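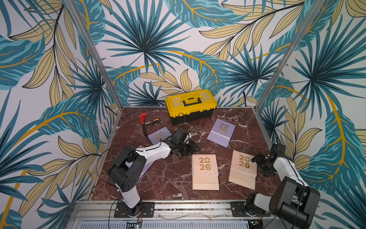
Handout 4: Desk Calendars, Sorting, Stacking, Boxing

Fenthorpe Evening Program, Print Finishing and Packing
Notes by Nosipho Baloyi
Read before the bench session. Bring the checklist page from last time, I won't have spares.

What we're doing

Tent calendars, spiral across the top, 2026 in gold on the cover. Mixed colors: lavender, pink, lime green, peach. Out on the marble, sort, stack, box. Same goods all session so you can compare your first stack with your last one.

Last week was flat goods (pads, envelopes, loose cards). Flat goods forgive you. Wire-bound goods don't. Most of this handout is about the wire.

Words you need

Wire side: the edge with the spiral. On a tent calendar this is the top when it's standing.
Foot: the edge opposite the wire. Where you pick it up.
Face: the cover with the year on it.
Easel: the stiff part that folds back so the calendar stands.
Head-to-foot: stacking with the wire side swapped on every other piece.
Nesting: wires sitting in each other. Bad. See below.
Set: one of each color in the order. NOT the same as a stack.

People mixed up set and stack on the quiz. Set = what the customer gets. Stack = how it sits on the bench.

Laying out

1. Clear your own patch first. Tools go to the back of the bench or back in the toolbox with the lid shut. A screwdriver under a calendar will dent the cover and you won't find out till it's boxed.
2. Wipe the surface. Dry cloth only, no spray.
3. Take calendars from the carton by the foot, a few at a time. Don't tip the carton.
4. Lay them face up, year toward you. Leave a hand's width between neighbors.
5. Same color together if the order is by color. If the order is by set, spread the colors out so you can see all of them at once.
6. Look before you touch anything else. Year the right way up on all of them? Any easel sprung open? Fix those now.

On a dark or patterned surface the pale covers are easy to see and the dark marks on them are not. Pick up anything you're unsure of and tilt it to the light. Streaky stone is worse than plain for this, a vein next to an edge looks like a crease and a crease looks like a vein.

Checking the face

Go in this order every time. Foil, corners, wire, easel.

Foil. Gold numerals. Tilt, look for scuffs inside the loops of the digits, that's where rubbing shows first. The 0 and the 6 are the ones to check. Small scuff = second grade. Missing foil = reject. Don't rub it with your thumb to see if it comes off. (It does. Then it's a reject.)

Corners. Run a finger down the outside edge. Soft corner is ok, folded corner is not.

Wire. Coils even from end to end, no gap wide enough for a page to slip out. Find the closing point, where the two sides of the wire meet, and check that it's shut. On these it should sit toward the back cover.

Easel. Open once, close once. If it wont close flat, put it to one side, don't force it.

Page edges: fan them lightly at the foot. You should see the colors change as you go through, and no sheet sticking out past the rest. A sheet that sticks out has usually come off a coil or two.

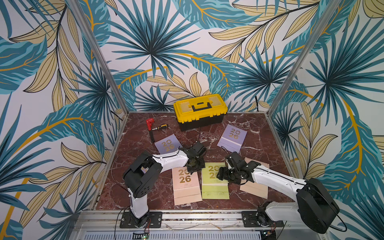 Spacing matters more than speed at this point. When calendars overlap on the bench somebody drags one across another to free it, and that's your foil gone. Lift, then move. Never slide. If two are touching, take the top one away first even if it's the other one you want.

Also watch your sleeves and cuffs. Bracelets off, watch off or pushed up.

Grades

First: goes in the box.
Second: small foil scuff, soft corner, slightly uneven coil. Goes in the seconds tray. The shop at Pastlow takes these.
Reject: missing foil, folded corner, open wire, page off the coil. Red slip inside the cover, reject tray.

If you're standing there for more than a few seconds deciding between first and second, it's a second.

Picking up

Foot edge, thumb on the face, fingers behind the whole thickness. Not just the cover! Pinch the cover alone and the rest of the pages hang off the wire and pull the coils open. Get the full stack of pages between thumb and fingers, close to the middle of the foot, firm enough that nothing shifts.

Don't pick up by the wire. Don't hook a finger through the wire. I'll be saying this all evening.

Keep the thumb off the numerals. There's a clear strip of cover by the edge, use that.

Turning over: lift clear of the bench, turn in the air, set down foot first and lower the wire side. Two hands if your hands are small, no prize for doing it with one.

Exercise A (pairs)

One person picks and holds, the other watches the page edge. Partner calls out if pages fan. Swap after each color. Do all the colors, the peach and the pale pink look alike in poor light and I want you to get used to telling them apart. Write down any you called wrong.

Then again with the calendar lying at an angle to you. Turn your wrist, not the calendar. Easier to grip than you'd think once you stop trying to straighten it first.
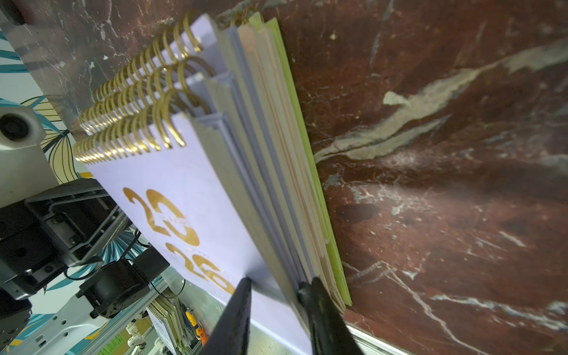

Loose grip lets the back sheets trail, and the trailing sheet is the one that gets folded when you put the piece down. Tight grip at one corner leaves a dent. Middle of the foot, even pressure, both problems go away. Practice putting down as well as picking up, everyone skips that.

Stacking

Wires are thicker than the paper. Put all the wires on the same side and the stack leans, then it slides. So head-to-foot:

1. First calendar face up, wire away from you.
2. Second face up, wire toward you.
3. Third same as first. Carry on.
4. Stop when the stack is as high as your fist. No higher on the bench.
5. Square the sides with flat palms. No tapping on the wire side.

If they start to nest (you'll feel it, the top one won't lift straight), stop. Hold the lower one down by the foot and roll the upper one off sideways, along the wire. Pulling straight up opens the coils on both.

Tissue between faces for foil goods. One sheet, cut to the cover, not wrapped around the wire.

Boxing

Worked example. Order from Hou, 800 calendars, boxed in 40s.

800 divided by 40 = 20 boxes.

Now the same job part way through. 443 packed and checked at the break. How many full boxes? 443 divided by 40 is 11 boxes and 3 over. The 3 over start box twelve, they do NOT get squeezed into eleven. Left to do: 800 take away 443 = 357.

Write the count on the job sheet before you leave for the break. Not after.

Inside the box:
- Board at the bottom
- Stacks side by side, wire sides never facing the box wall
- Fill the gap at the end with crumpled paper, snug, not rammed
- Board on top
- Close and shake gently. If it rattles, open it and add paper
- Label on the short end, color or "set" in capitals

Seconds and rejects never go in with firsts, even to make up a number. If you're short, the job sheet says short.

Exercise B (on your own)

Sort your bench by color. Check. Grade. Build a stack head-to-foot, one color only. Take it apart again without nesting. Then build sets, colors in this order: lavender, pink, green, peach. Have me look before you box anything.

Common mistakes from the January group

Opening every easel to look at the pages. Once is enough.
Year upside down on alternate pieces. Head-to-foot does turn the year, fine in the stack, but they have to go back the right way up when you lay out again.
Tissue left off on the last piece, then the board rubs the foil.
Job sheet filled in from memory.
Lids of the supply boxes left open over the bench, things fall out of the side compartments.

For next time

Read the section on shrink wrap, first half only. Bring your graded tally from Exercise B, with the reason written next to each second. "Looked bad" isn't a reason. Foil, corner, wire or easel.

Late arrivals use the side door, the front gets locked at 6:40 pm.

N. Baloyi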